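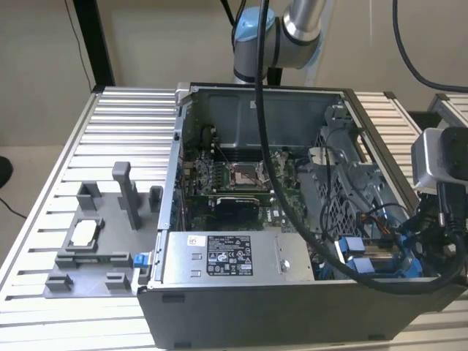 A desktop computer is easier to work on than most people expect. Nearly everything inside it is held by a few screws, clips and catches, and the parts that most often need replacing are meant to be reached by hand. The usual way to begin is to lay the tower on its side and take off the side panel, as has been done with the computer at the head of this chapter. The motherboard then lies flat, the power supply is in plain sight, and the drive cage, with its vent holes and blue plastic latches, can be reached from above. Chapter 11 dealt with choosing a machine and setting it up. In this chapter we open one and learn the names of what we find.

## 12.1 Before you open the case

Shut the computer down from the operating system, switch it off at the wall and pull out the mains lead. Press the power button once with the lead out and hold it for a few seconds. Then unplug the screen, keyboard and anything else attached at the back.

Clear a space on the bench at least twice as wide as the case. You will need room for the side panel as well as the parts, and a panel leaned against a table leg gets kicked. Have ready a crosshead screwdriver, a dish for screws and a pencil. Wear a wrist strap clipped to bare metal on the chassis. Static that you cannot feel is enough to damage a memory module.

Do not open the power supply itself under any circumstances. It is replaced as a whole unit, and its capacitors can hold a charge after the lead has been removed. Its rating label tells you what you need to know about it.

## 12.2 The main parts

The **motherboard** is the large circuit board to which everything else connects. The **processor** sits in a socket on this board and is held down by a metal retention frame. An empty socket should be treated with great care. In many designs it contains fine pins that bend at a touch, and a bent pin can mean a new board.

**Memory** goes into long narrow slots, usually placed close to the processor so that the connections are short. Modules have a notch along the lower edge and fit only one way round. If a module will not go in with firm, even pressure, take it out and turn it.

A **graphics card** fits into an expansion slot and is fixed to the back of the case as well. Many cards carry a fan of their own. Dust gathers there first.

The **power supply** turns mains electricity into the lower voltages used by the other parts. The wires leaving it are coloured by voltage in most desktop machines: orange for 3.3 volts, red for 5 volts, yellow for 12 volts and black for ground.

## 12.3 Drives and drive caddies

Older cases held each hard drive with four screws, two on either side. Reaching the far pair often meant taking out the graphics card. Many later cases use a **caddy**, a light frame that holds the drive and slides into a bay in the drive cage.

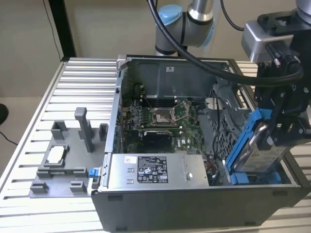

**Figure 12.2** Hard drive in a blue caddy, partly out of its bay. The CPU socket is empty and its retention frame is open.

To remove a drive of this kind, first disconnect its data and power cables, pulling on the plugs and never on the wires. Release the caddy and draw it out in a straight line. Some caddies flex, and can be eased open to free the drive. Others have to be unscrewed.

Keep the drive level and put it down gently on a soft surface. Write on a slip of paper which bay it came from and which cable was attached, and tape the slip to the caddy.

## Workshop record

Rawiri Whitcombe keeps a repair bench in the town of Veres, and his job book is used in several exercises in this part of the book. The entry below is typical.

> 19 April 2023. Desktop, will not start. Side panel off, dust cleared. Drive out and tested in another machine, reads normally. Memory reseated, no change. Power supply next.

Note that he writes down the checks that found nothing wrong as well as those still to do. Copy this layout into your own notebook before starting Exercise 12A on page 200. You will need it again for the fault-finding work in the next chapter.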